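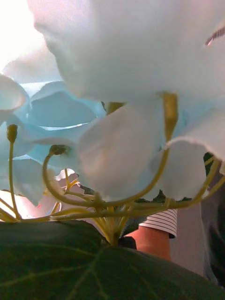 White petals, green buds and one broad leaf, very close up, from the camera on the arm's wrist.

The technician who looks after the Vasar cell at D'Amico's nursery in Plallstead has agreed to talk on condition that I leave her name out and don't ask about sales figures. I agree to both. I have been to a good many demonstrations of robots that handle flowers, and most of them were demonstrations of robots that handle one particular flower, on a good day, with the salesman standing very close to the stop button. I tell her this and she doesn't argue.

"It moves pot plants from a tray to a sleeve," she says. "That's the job. There are 12 pots to a tray, and it looks at each one before it goes in. If you came expecting pruning, you'll be disappointed."

The looking is done by a small camera near the gripper, and the camera is where most of her time goes. Before the arm takes hold of a pot it needs to know where the stems are and how far the leaves stick out. A flowering plant is a bad thing to measure. The petals bend, they let the light through, and a big one near the lens can hide everything worth seeing.

"White ones are the worst," she says. "You get a window behind a white petal and there's no edge there any more. The software thinks the petal carries on for ever. Or it decides there isn't one, and that's when you lose a bud."

How often does it lose a bud? She says it depends on who is counting. The maker's figures were taken with the blinds down. She has asked for a second set taken in daylight and is still waiting.

Setting up for a new variety starts with pictures. The handbook asks for 384 of them, taken from positions the arm works through by itself, and I say that sounds like a suspiciously exact number. "It's how many positions are in the routine. You can stop early. I did once, to get away for lunch, and I had to do the lot again."

Somebody stays with the plant while this goes on, turning the pot by hand between passes. She would like a turntable. One was promised in April, she says, and what came was a drawing of a turntable.

After the pictures comes the calibration, which checks that the camera and the gripper agree about where things are. She uses a printed card of black and white squares, held flat in a clamp. If the two disagree by more than 2 mm she slackens the bracket, reseats the camera, tightens it and starts again. The bracket has slots where she thinks it should have had pins. She has marked its position with a scribed line, "so that I at least know when it's crept."

Does it creep much? "Enough that I look every morning at seven. The people who sold it to us said once a month would do."

The rest of the care is cleaning. Pollen gets on the lens cover and so does sap, and neither comes off with a dry cloth, though everyone tries that first. She uses lens fluid on a soft wipe and works outwards from the middle. The gripper pads are washed in warm soapy water at the end of the shift and left off overnight. They are rated for 2,000 hours. She changes them when they go shiny, well before that, and writes the date on the back of the old pair.

The cable is another matter. It runs along the outside of the wrist, and on a plant with wide leaves it drags. She has tried tape, and then clips, and now a fabric tube from a shop that sells parts for sewing machines. The tube has lasted longest. Vasar's service people have told her it isn't an approved part – they haven't offered an approved one.

I ask about Uven, the program that does the deciding. It gives each pot a score, and anything under the line gets left in the tray for a person to deal with. She doesn't mind that. What bothers her is that the line can be moved by anyone with the password, and it tends to be moved in the busy weeks.

"Then the cell looks marvellous on paper," she says, "and I'm picking petals out of the conveyor."

So would she recommend it? She takes a while over this. It is steady work for a machine, she says, and her own wrists are better for it. She would want the blinds included in the price. She would want the bracket changed, and she would want to see it run on white flowers, by a window, before she signed anything.

I ask whether I can watch it do exactly that. She says to come back after the pads have been changed, and to ring first.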